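# Robot teaching by demonstration

**Robot teaching by demonstration** is a way of giving a robot a task by having a person do it first. The person may move the robot's arm by hand, steer it from a distance, or carry out the job with tools that record the motion. The recordings are then used to fit a control program, often called a policy. The method is also called *programming by demonstration* or *imitation learning*, though the second term covers the fitting step as well.

## Methods

In **kinesthetic teaching**, the teacher holds the arm and guides it through the task while the joints record their own positions. It needs no extra equipment, but the teacher's body often blocks the cameras, and two arms are hard to guide at once.

In **teleoperation**, the teacher works a set of controls and the robot follows. The controls may be a joystick, a headset with hand controllers, or a smaller copy of the arm. The Stollus system uses a copy of the arm with 7 joints. Delay between the controls and the robot makes contact tasks slow.

In **hand-held gripper** recording, the teacher carries one or two grippers and does the job directly, with no robot present. The position of each gripper is tracked by cameras, motion sensors or printed markers.
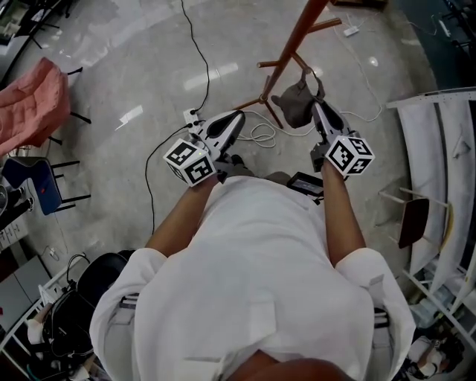
Marker tracking depends on keeping at least one printed face in view. Cubes are common for this reason, as a turn of the wrist that hides one face usually brings up another. Tracking is lost when the hands cross or reach behind furniture, and such stretches are cut or filled in afterward.

## Data sets

The Skivness collection holds 902 demonstrations of household pickup tasks, recorded at 30 samples per second. Its later part, Ustumon, adds two-handed work in 12 rooms. Both store gripper position, finger opening and video on a shared clock.

## Limits

A person can reach into places that a given robot arm cannot, so some hand-held recordings can't be played back. The Miyazaki filter checks each path against the arm's joint limits and drops those that fail. Force is another gap: most hand-held grippers record how far the fingers close, but few record how hard they press.

## See also

- Teleoperation
- Motion capture
- Fiducial marker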